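Bathroom ventilation: fan sizing and duct runs

Most moisture complaints logged by the Poojary remodeling desk last year traced back to the duct, with the fan itself in working order. Indira Fernandes reviewed the service records in December and found the same two faults again and again: flexible duct left slack in the attic, and a roof cap with a stuck damper.

For a bathroom of 60 square feet with a standard ceiling, a fan rated at 60 cubic feet per minute meets the usual one-per-square-foot rule. The rating on the box assumes a short, smooth run. Each elbow adds resistance, and a long run of ribbed flex can bring delivered airflow well under the rated number. Use rigid metal duct where the joists allow it, keep the first elbow a couple of feet from the housing, and slope the run slightly toward the outside so that condensate drains out.

Ducts that cross an unheated attic need insulation along the full length — the last few feet before the cap included. Tape the joints with foil tape. Cloth tape dries out and lets go.

Control is a separate item. A wall timer set to 20 minutes after a shower is enough for most rooms. Humidity-sensing switches also work but should be mounted away from the shower door.

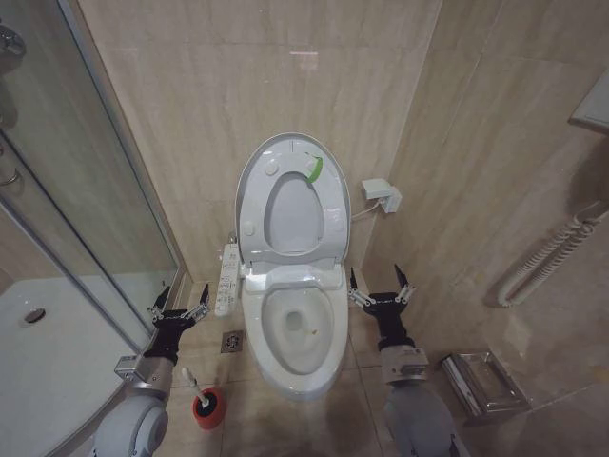
Bidet seat with side control panel, marble-tiled wall.

Check the clearance under the door as well. A fan cannot exhaust air that has no way in, and new flooring often closes the gap. Yaqin Hou has the revised duct sizing sheet, form 506, for anyone pricing a remodel this spring.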